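Plestirov teaches robots to tidy up with a tool you hold in your hand

A team at the Plestirov robotics lab in Corkville has found a cheaper and much quicker way of showing robots how to pick things up, and the results, shared in November, are a delight to read. The method, called Pedirent, does away with the robot altogether while the teaching is going on. People simply hold a gripper of their own, with a camera fixed to it, and get on with small jobs at a table while the recordings pile up.

The usual way is to drive a robot arm by remote control, which is slow, tiring work and needs the arm to be free. With Pedirent, anyone in the building can pick up a gripper after lunch and have a go (and plenty of them did!). The lab now has 7 of the tools, and recordings were made in kitchens, offices and a school art room as well as in the lab itself.

What makes the study stand out is the part the team calls the Charpentier step. Most earlier work kept only the moments when something was being gripped. The Corkville group kept the dull bits too: the reaching, the hovering, the half second when the jaws are open and the hand is still making up its mind. They trained one version of the software with those moments and one without, then put both on the same arm and gave them 25 household objects neither had met before.

The version that had learned from the full recordings did far better, above all with small things placed a long way from the arm. It came in lower and straighter, and it was less likely to close too early and knock its target over. Five of the objects were chosen to be awkward, including a marble and a floppy sponge, and it managed every one of them. The other version kept chasing the marble across the table, which sounds like fun to watch.

Reaching is the hard part to learn, the authors argue, and it is easy to see why from the gripper's own point of view. At a moment like this one the jaws stand wide open over pale wood, with a great stretch of grain ahead of them and only a thin curve of yellow showing at the far side. The software has to work out from views as sparse as that where to head next, and it gets better at it when it has seen plenty of them.
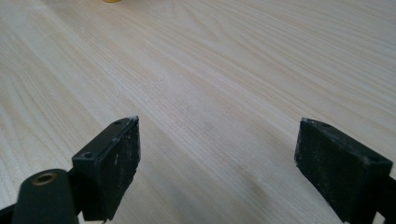 The next round of recording will try soft things such as socks and tea towels, which are still a struggle for both versions. The team also wants to find out how little teaching the method can get by with. Early tests used 5 hours of recordings for each new job, and they hope to bring that down a good deal before the spring.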